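Tundance countertop blender, cream: two months in

I don't trust blenders that come in nice colors. In my experience the color is where the money went. My sister-in-law Myung-ja Pyo swears by hers, though, and after the third smoothie lecture I gave in and bought the Tundance in January.

The box claims an 800 watt motor. Maybe. It's loud enough for it. I mostly make mango smoothies for two, so that's what I judged it on, along with pancake batter and one soup I won't be repeating.

Mango that has sat out for 13 minutes blends fine. Mango straight from the freezer does not. It rides up the sides and leaves the blade spinning in a little pocket of air, and you have to stop, scrape and start over. The booklet says 30 seconds for frozen fruit. I have never gotten there in 30 seconds, with or without extra milk.
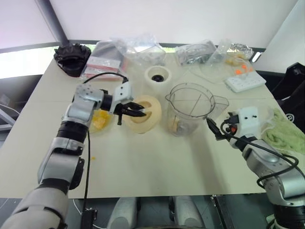 Mango day: the jar with some fruit in the bottom, base behind it, lid off to the side.

The jar is clear plastic, which I expected to hate. So far it hasn't clouded, but two months is nothing, and my old Skeltolex looked good at two months too. The handle is comfortable. The spout pours well until the last inch, then dribbles down the front.

My real complaint is the lid. It's thick, it has an oval opening in the middle, and pulp gets packed under the rim of that opening where a sponge won't reach. I use an old toothbrush. For what they charge, I shouldn't need an old toothbrush.

The base wipes down easily, although crumbs collect near the black coupling on top. It stays put on my counter, even on high.

The store page has more than 2,000 reviews and nearly all of them gush, many written the day the thing arrived. Joon-young Choo at work has had his for a year and says the jar seal started leaking in the fall. He bought a replacement. I'd want to know what a seal costs before ordering.

Three stars. Good enough for soft fruit and batter. If you mainly do ice or frozen stuff, keep looking.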